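The green plate and the long white table

I've been meaning to write about the green plate since February, when I carried it home from the Karkwood flea market wrapped in a sweater, and somehow it's already fall and I haven't said a word about it. Sun-ja Cheon, who had the stall next to the lamp man, let me have it for six dollars and threw in a stack of old seed catalogs I did not need (and have since read cover to cover, of course).

It's a teal sort of green, darker on cloudy days, with raised rings that go round and round toward the middle. I love running a finger over them. My sister says it looks like something from our grandmother's kitchen, and she may be right, although Grandma's dishes were mostly brown!

What I've learned from living with it is that it wants a lot of room. At home it sat on a crowded shelf between the teapot and the mail, and I barely noticed it. Put it on a big plain white table and it's a whole different plate. You see the color first, and then the rings start catching the light, and then even the smallest white thing near it looks like it was put there on purpose.

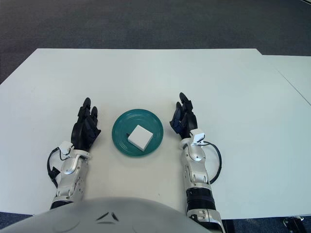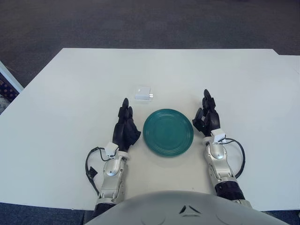
The green plate on the white table, with a little white block on it in the first photo and a small white box behind it in the second.

I keep going back and forth over which I like better. The first has a kind of tea-shop feeling to me, one sugar cube waiting for somebody, and the second leaves the rings alone so you can follow them all the way in. Today I'm leaning toward the second. Ask me again after supper.

Anyway, all of this has me looking hard at my own kitchen table, which is dark and scratched and has been piled with jars since the tomatoes came in. I'm thinking of painting the top white over the long weekend. If any of you have done that and kept it clean for longer than a month, please tell me what paint you used, and whether you sanded first or just went for it.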